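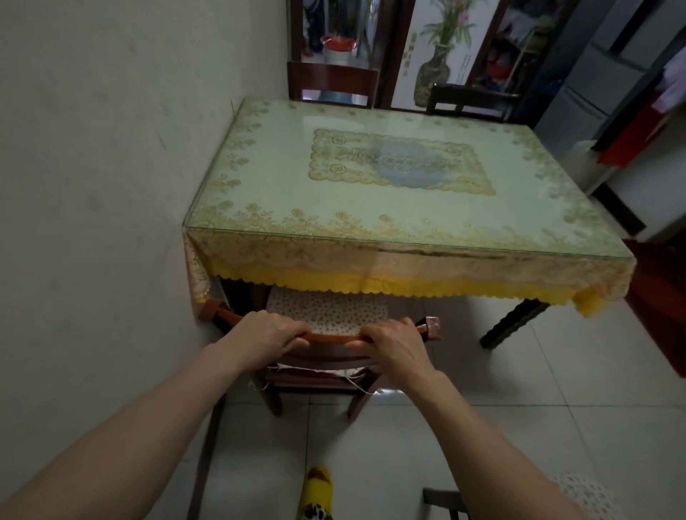 Cadow Oral History Project
Progress report to the Cirkska Fund, second reporting period
Prepared by Misaki Uchida, project lead

Summary

The project records people who worked in or lived beside the shoe factories in Cadow and makes the recordings available through the public library. During this period we finished recording the first group of interviews, moved the whole collection into the Trasa catalog, and began transcription. Recording is on schedule. Transcription is behind, and we are asking to move some money between budget lines to catch up. The request is at the end of this report.

Interviews

We have now recorded 56 people. The plan called for 40 by the end of this period. The extra interviews came mostly from families where one person agreed to talk and then suggested a brother, a cousin or a former coworker. We took these as they came, because several of the people suggested are in their late eighties or older and we did not want to put them off until next year.

Most interviews are done in people's homes, usually at the dining table. We offered the library's study room to everyone at first and few people wanted it. Home interviews have more background noise (refrigerators, clocks, dogs, one parakeet) but people talk longer and they can get up and find things. A good share of the photographs and pay slips we have scanned came out of a drawer in the middle of an interview.

Wenceslao Bravo carried out the Spanish-language interviews and about half of the English ones. Iulian Costache did the rest, along with all of the sound editing. We changed the question list once, after the first few sessions. The old list started with birthplace and parents and took nearly half an hour to get to work. The new one starts with the first day on the job. Family history comes up anyway.

Topics that are well covered so far: the cutting room, the stitching room, piece rates, the strike, the company baseball team, the flood, and the closing of the last plant. Topics that are thin: the office staff, the box shop, the tannery on the east side, and child care during the second shift. We have only two people who worked in the tannery and neither was there long. Bravo has been in touch with a retired tannery foreman who moved out of state and is willing to be recorded by phone. The sound will be poorer than the rest of the collection, but we plan to go ahead.

Three people withdrew after being recorded. Two gave no reason and we did not ask for one. The third was worried about naming a supervisor whose children still live in town. We offered to close that section for a number of years and she preferred to withdraw the whole thing. All three recordings have been deleted from the working drive and from the backup, and the deletions are noted in the log.

Consent and access

The consent form was rewritten after the comments we received on our first report. It is now one page in larger type, with a separate line for each kind of use: listening in the library, listening online, use in schools, and use by the press. People can say yes to some and no to others. Most have agreed to everything. The use most often refused is the press.

We also now send each person a copy of their recording before it is cataloged and wait a month for changes. Your program office asked whether this would slow us down. It has, a little. Several people asked for short cuts, nearly all of them to do with medical matters or money, and one person wanted to add a long story about a delivery truck that he had forgotten to tell. We went back and recorded it.

Catalog

Tatsuya Ogura moved the collection from our spreadsheets into Trasa over the summer and finished in October. The catalog holds 881 items, counting recordings, scanned photographs, pay slips, union cards, letters and a few pattern sheets. The move took longer than planned. The spreadsheets had been kept by three different people and the same factory appeared under several names, depending on who owned it at the time. Ogura drew up a list of owners and dates from the city directories and matched the entries to it. That list has turned out to be useful to the library's own staff, and a copy is now kept at the reference desk.

Some problems with the catalog remain:

Photographs with more than one date written on the back are filed under the earliest date, which is wrong in some cases.

Place names in the old Polish and Lithuanian neighborhoods are spelled several ways. We have entered the spelling the speaker used and added the street map spelling as a second term.

Search results do not yet show which recordings have a transcript. Trasa's support desk has told us how to add this and Ogura will do it after the next batch of scans.

Scanning

Loaned items are scanned at the library and returned within two weeks. We missed that deadline once, when the flatbed scanner failed and the replacement was on back order. The owner was told and was good about it. Since then we have had the use of a second scanner in the local history room when ours is tied up.

Nothing has been lost or damaged. One album had pages that were stuck together when it came to us, and we scanned only what could be opened without force. The family has been given the name of a paper conservator in case they want to take it further.

Transcription

This is the part of the work that has not gone to plan. We budgeted on the basis of a machine draft corrected by a person. The drafts are usable for clear speakers in quiet rooms. They are poor for speakers who move between two languages, and they do badly with shop words. "Lasting" is usually dropped or changed, "skiving" has come out as "skydiving" and "driving," and the names of machines are mostly lost. Correcting a bad draft takes longer than typing from the start.

Hemant Shukla, who is in charge of transcripts, has made a word list of shop terms with the help of two former stitchers, and every new transcript is now checked against it. He has also stopped using drafts for the mixed-language interviews. Those are typed by hand. The quality is much better and the pace is slower. At the current rate the transcripts will be finished well after the recordings, and past the end of the grant.

Public events

We held two listening evenings at the library. At the first we played short clips on the strike, with time for discussion after. The room was full and people stayed until closing. A few of those present had been on different sides of the strike and the discussion was heated at one point, though it stayed civil. Two of the later interviews came from people who introduced themselves that night.

The second evening was on the flood and drew a smaller crowd. It clashed with a high school game, which we should have checked. We repeated it on an afternoon at the senior center, where it went better. The center has asked for more of these and would prefer them after lunch, at 1:30.

The eighth grade at the middle school used four clips in its local history unit. The teacher's comments were that the clips should be shorter and that students needed a picture of the machine being talked about. We have put together a sheet of machine pictures from a trade catalog that is out of copyright, and it will go out with the clips next term.

Equipment

The two recorders bought in the first period are working well. The clip-on microphones are less good. The cables crackle when people lean forward or reach across the table, and we now use a small table microphone as the main one and keep the clip-on as a spare track. We spent $916 on the table microphones, stands, cases and memory cards. This was within the equipment line.

Both backup drives were tested this period by restoring a sample of files. One sample failed on the older drive, and that drive has been replaced. The lost copies were made again from the second drive.

Staffing

Iulian Costache will be on leave for part of the next period. Sound editing will wait for him, apart from clips needed for the school. Bravo will take on his remaining home interviews. No other changes are expected.

Plans for the next period

Record the tannery foreman and at least a few people from the office staff and the box shop. A notice will run in the church bulletins and in the retirees' newsletter.

Finish the returns of all loaned material now held at the library.

Put the first group of recordings online, limited to those with full consent and a checked transcript.

Hold one listening afternoon at the senior center on women's work in the stitching room. The Nagano Bakery on Front Street has offered to supply coffee and rolls.

Request

We ask for approval to move the unspent part of the travel line to transcription. Travel has cost less than expected, as nearly everyone interviewed so far lives within a short drive of the library. The money would pay for extra typing hours under Shukla's supervision, with first use going to the Spanish and English interviews. The total of the grant would not change. A revised budget sheet is attached, along with the updated consent form and the word list.

If the change is approved before the start of the next period, we expect to have all of the current recordings transcribed by the final report. If it is not, we would finish the transcripts for the oldest speakers first and supply the others in summary form.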